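August, 6:40 in the morning

Shop at 17 degrees when I opened up. Swept the bench first, then started on the long strips for the Fletholm order. The drawing calls for a finished length of 937 mm and the stock came in at 1,210, so there is enough waste on each piece to cut around the end checks. Four had checks deeper than I would like. I marked those with chalk and set them on the lower rack for short parts.

Changed the paper on the small sander from 80 to 120 grit. The old sheet had loaded up along one side, which tells me the platen is still out of square. Shimmed it with two layers of masking tape and will look again after the next batch. A proper fix means taking the table off, and Hertta needs the machine through the end of the week.

The short blocks are the slower job. Each one is a narrow piece of reddish-brown wood on a dark green strip, and the strip has to sit flush along the whole length or the block rocks when it is set down. Pascal wants them kept flat in the metal bin between operations, on the floor of it, none stacked. I agree with him about stacking. The green strip picks up grit, and grit on the strip marks the face of whatever lies under it.
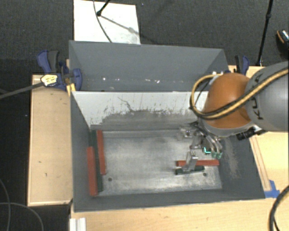 Dust is the other problem. The powder we make at 120 grit is fine enough to cling to bare metal, and a brush only moves it into the corners. Vacuum with the narrow nozzle, then a dry cloth, then the blocks. I wrote that on the card by the door and Saodah added "empty the vacuum" in pencil, fair enough.

Checked the clamps before lunch. Bar clamps creep a little on softer wood — a quarter turn in the morning and another at noon has been sufficient. Put thin card under the jaws on the light platform to save the surface.

Glue: left the test pair 30 minutes in the press, then 90 for the second pair. No difference I could find by hand or with the square. Will use 30 unless the shop gets colder.

To do: order more 120, ask Siiri whether Paiva still cuts the green strip to width, find the other half of the feeler gauge set.

Closed at 5:15.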